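**Tri des bouteilles automatisé : que deviennent les trieurs ?**

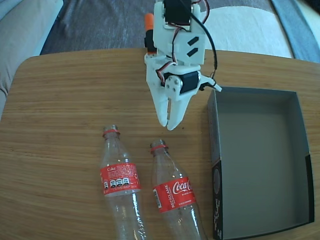 *Dernière modification : lundi, 16 h*

Chez Calvo, on essaie une pince pour ranger les bouteilles vides dans un carton. Nous sommes 2 au tri. On fait quoi, après ?

**Pilten**

Vous surveillerez la pince. Chez nous, je triais – maintenant je regarde trier, et j'ai plus mal au dos qu'avant.

**Hélène Després**

Demandez la nouvelle fiche de poste par écrit, avant la fin des essais.

**Nilorgate**

Changez de métier, lol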